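Stornmont open day, Flastbridge
22/06/2024

Stornmont opened its software labs in Flastbridge for one day, and I went for the afternoon session on cloth handling. The group was kept small and we had two hours, most of it at one bench. I write planning code for a living, so I skipped the welcome talk and went straight up.

The cloth work runs on a stack called Sekis. It has a perception part that looks for hems, corners and openings, and a planner called Seixas that picks the next grasp. Both read the view from the wrist. The test garment was a striped top. 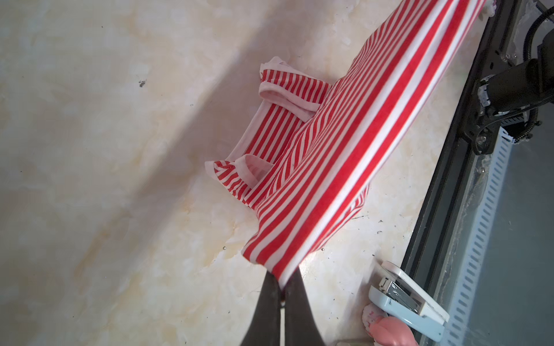 Striped top held up from the bench, wrist view.

Stripes sound like a gift to a vision system, and in one way they are. The direction of the stripes gives a cheap estimate of how the cloth is turned at each point. The trouble comes at folds, where two layers meet and the estimate jumps. Early versions took every jump for an edge. The current one keeps the jumps as guesses and waits for a second view before it commits.

The training set for the hem detector is 3,833 labelled views. I had expected more. Most of the labelling time goes on deciding which layer a hem belongs to, and they have written their own tool for that. It lets you step back through the lift and mark the layer at an earlier moment.

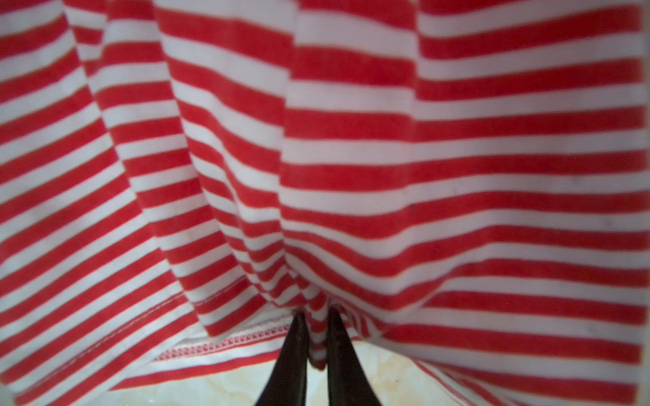
One of the other visitors, Stornmont's regular open day crowd by the sound of it, said that the labelling tool was worth more than the detector and they ought to release it on its own. The reply was that they would like to, but it is tied to their log format. I agree with the visitor.

Seixas was the part I had come for. It scores up to 124 candidate grasps per view and keeps the best 5, then checks those for reach and for how near the fingers come to the table. The scoring is a small learned model, the checks are ordinary geometry. They can switch either off from the console, which makes faults much easier to pin down. 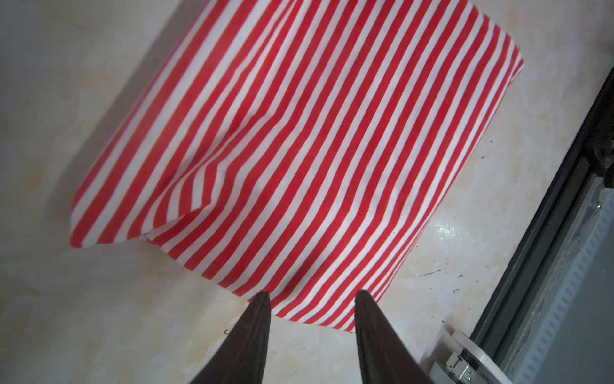
Replanning happens after each new view. If the hem estimate has moved further than a set limit, the plan is dropped and the arm backs off. The limit is a plain number in a config file — set by hand, and they were open about that.

Control got less time than I wanted. The arm follows short segments, and the fingers close under a force limit so that a bad grasp doesn't drag the whole garment along. 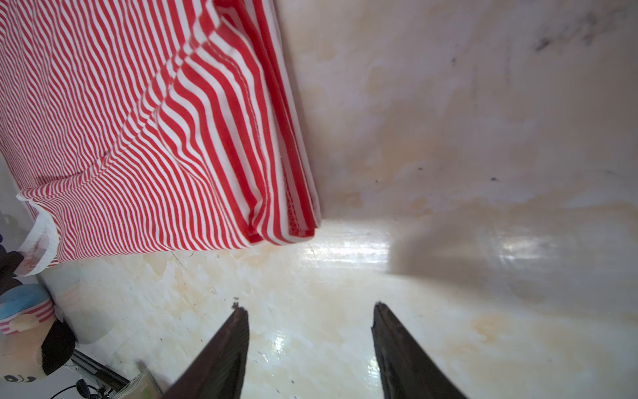 I asked about simulation. They use it for reach and timing only, having given up on simulated cloth for the perception side. Logs from the real bench are replayed against each new build overnight, and a build that picks worse grasps on the old logs is held back.

Tea was downstairs and the handout has the config format printed on the back. The next session is for integrators and you have to book.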